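4.2 Cleaning and Storing Play Kitchen Parts

Clean the Penner play kitchen parts before first use and after each group session.

1. Empty all bowls and colanders.
2. Sort the parts by material. Keep fabric and paper-labeled items away from water.

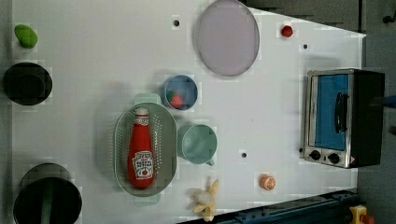 Fig. 3. Colander, ketchup bottle and small bowl on a white tabletop.

3. Wash unlabeled plastic parts in water no hotter than 40 °C. Do not use a dishwasher.
4. Wipe labeled parts with a damp cloth. Do not rub the print.

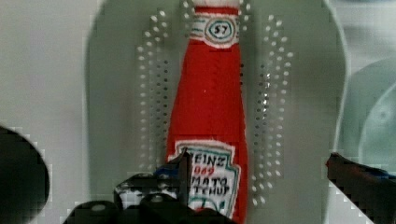 5. Air-dry all parts for 50 minutes before returning them to the bin.

CAUTION: Discard any part that is cracked or has a sharp edge.

NOTE: Replacement labels are listed on page 37.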